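The Green Cloth

Quarter past four and Ningsih Wijaya still hadn't ironed it. No time. She shook the green cloth out over the table and smoothed it with her forearms, and the far edge went wavy anyway, the way it always had at her mother's.

Her mother's rule – the plate goes down first. Before the food, before the chairs, before anyone has their coat off. You put down an empty plate and you find out who comes.

In Illari they used to come from three streets over. Here, Worner, end of February, she knew the bus driver and the woman at the pharmacy. That was all. And Tomas, if he was coming. If.

She'd sent the message at noon. Dinner, nothing fancy. No answer yet. The bus from Purnero was the 152 and it cost him nearly an hour each way, and he hated it, he said so every time.

Plate. Which plate. The blue ones were in a box somewhere, still taped. So the white one, the round one with the raised rim.
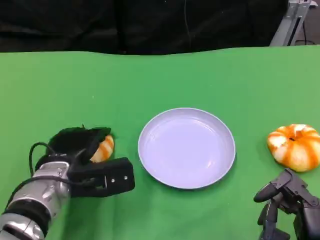
The white plate on the green cloth.

She stood and looked at it. Stupid, how much it looked like waiting.

Rice on. Onions. She cut too many, she always cut for ten. 300 grams of beef when she'd of bought double once, easy. The window fogged. She wiped a hole in it with her sleeve and saw the street, a dog, a man who wasnt him.

Five. Ten past.

Her phone buzzed against the sugar tin and she nearly dropped the knife.

On the bus, it said. Bringing Ngui. Is that ok? He eats a lot.

She read it twice. Turned the burner down. Then she went to find the scissors for the tape – she was going to need another plate.

More stories
The Ferry Coat
What Ngui Said
300 Steps to Illari
A Room in Purnero
Salt, Then Water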